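Unit 4: Sorting, Labeling and Finding Things Again
Handout for the short course in small archives and family papers
Instructor: Bouchra Kabbaj

Read this before the second session. Bring the worksheet from Unit 3 with the first column filled in. The second column can wait.

4.1 What arrangement means

Arrangement is the order in which papers are kept. Description is what you write down so that someone can find them. The two get mixed up all the time, and a lot of wasted work comes from trying to fix a description problem by moving paper.

If a person kept her letters by year, leave them by year. If she kept them by sender, leave them by sender. The order tells you how she used them, and once it is gone you can't get it back. This is called original order. It applies to a box from an attic as much as to the files of a bank.

Some collections have no order left. A box that has been through three house moves and one leaking roof may be a plain jumble. In that case you may impose an order, but write down that you did so, with your initials and the month.

4.2 The Jugah papers

We will use the Jugah papers as our working case for the rest of the course. They came from a family hardware business in Irwood and hold 2,967 items: invoices, letters, price cards, photographs, receipts and a small run of seed packets. Darmawan Sitompul did the first count and the first rough sort. His notes are in the course folder and you should read pages 2 through 6.

The family had kept the papers in four groups, and he kept those groups:

Trade (invoices, price cards, supplier letters)
House (rent, repairs, insurance)
People (personal letters, photographs, school reports)
Loose (everything found between the other three)

The Loose group is the one students want to break up first. Please don't. Unnur Norðdahl went through it for her own project and found 142 items that made sense only beside the pieces they were lying next to. One was a receipt for paint folded inside a letter about a wedding. On its own the receipt goes to Trade. Inside the letter it says which room was painted for the guests.

4.3 Levels

Work from the top down. Describe the whole collection first, then the groups, then the folders. Go to single items only where there is a reason to. Most small archives never get to item level and are perfectly usable.

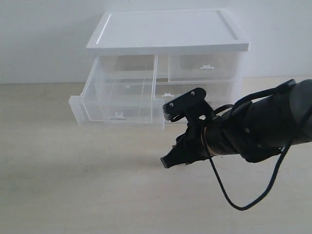 A group with a few hundred items can be described in one paragraph. Give the dates, the kinds of material, the main names and anything a reader would be sorry to miss. For the Trade group Darmawan wrote five sentences, and those five sentences answer most of the requests that come in.

Small and odd-shaped items need a decision early on. Badges, keys, stamps and seed packets don't sit well in folders. Store them apart and leave a slip in the folder where each one was found. The slip should say what was removed, where it is now and who moved it. Keep a matching slip with the item.

4.4 Labels

A label has to make sense to a person who has never met you. Use this form:

Collection name – group – folder number – dates

For example: Jugah – Trade – 12 – 1951 to 1954

Use pencil on anything that touches the papers. Ballpoint dents the sheet and felt tip can bleed. Do not use sticky notes, even for an afternoon, as they leave adhesive behind. Do not use rubber bands or ordinary paper clips.

Avoid the word "miscellaneous." If you can't name the contents of a folder, list three of the things in it. Avoid "old" as well. Everything in the room is old.

Numbers should run straight through a group with no gaps. If a folder turns up later, put it at the end and add a line to the list. Irfan Sitompul once renumbered 700 folders to fit in a single late arrival, and every reference that readers had written down before then stopped working. He now keeps a table that matches old numbers to new. You will be given a page of it as an exercise.

4.5 The finding list

The finding list is the document a reader sees first. For this course it has four parts:

1. A short history of the person, family or business
2. A note on how the papers came to you and what was done to them
3. The group descriptions
4. The folder list

Keep the history under 900 words. Students tend to write too much here and too little in part 2. A reader needs to know if anything was thrown out, copied, moved or put in a new order. Say so plainly, including your own mistakes.

Melati Liew's finding list for the Niden school records is in the folder as a model. Look closely at her part 2. She records that one bundle was untied and retied in the wrong order before anyone noticed, and she gives the folder numbers affected.

4.6 For next time

Choose one drawer, box or shelf of papers at home. Leave it in place and write one paragraph describing it as a group. Then write labels for any three folders or bundles in it, using the form in 4.4. Half a page is enough.

Reading: Darmawan's notes, pages 2 through 6. Melati's finding list, part 2 and the first page of part 4.

The reading room is open until 4:30 in December. Coats and bags go in the lockers by the stairs.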